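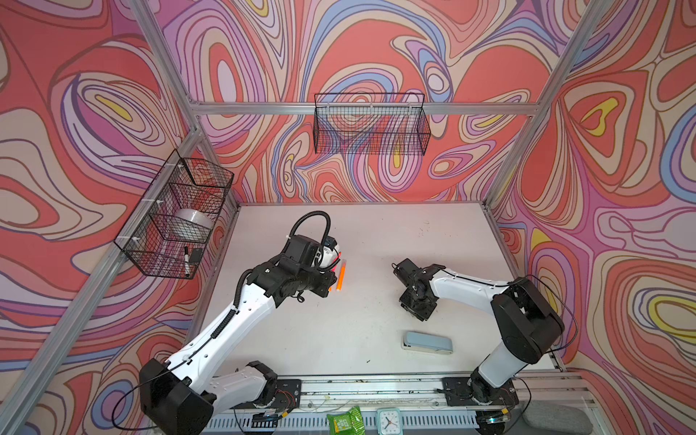 Bodulwood, 14 April 2025

Workbench and storage check, packing bench 2
Checked by: Iara Vergara
Received by: Lautaro Cabral
Last full check: December

Ratings: OK, Monitor, Action.

1. Work surface – level and stable
OK. No rocking under hand pressure at any corner.

2. Work surface – condition
Monitor. Small dark specks and scuffs on the light board, more of them toward the back right. No raised edges felt. Wipe down with the Vanerik cleaner and look again at the next check. If the specks remain, record them as surface wear.

3. Wall panels
OK. Patterned covering is flat at the corners and does not lift when rubbed. Small items are hard to pick out against the swirls, so keep loose parts off the back edge.

4. Aluminum framing
OK. Back rail and posts tested by hand, no movement. Bolts tightened by Vilmos Bárány before the check.

5. Wire basket, left wall
Monitor. Held to the post with white cable ties. Ties are intact, but the basket turns slightly when pulled. Replace with Fusari brackets when the next order arrives (part 599, one pair). Contents on inspection: clear packing tape, black marker, one small black item. Light load, acceptable until the brackets are fitted.

6. Wire basket, back rail
OK. Empty. Move part of the left basket's contents here if more tape is added.

7. Hand tools put away
Action. Stapler left on its side near the front center, orange marker also out on the surface. Both go in a basket when not in use. Stapler to be stored closed.

8. Stapler – function and jam check
Not done. Benjamín Orellana to test with scrap card and enter the result on sheet 186.

9. Markers capped
Not rated. Check each cap by hand at end of shift.

10. Labels on storage
Action. Neither basket is listed on the storage plan. Kyung-hwa Nam to add both, using the same names as the Liu bench.

Comments
Items 7 and 10 to be closed before the bench is signed off. Item 5 stays open until the brackets are in – do not add weight to the left basket in the meantime.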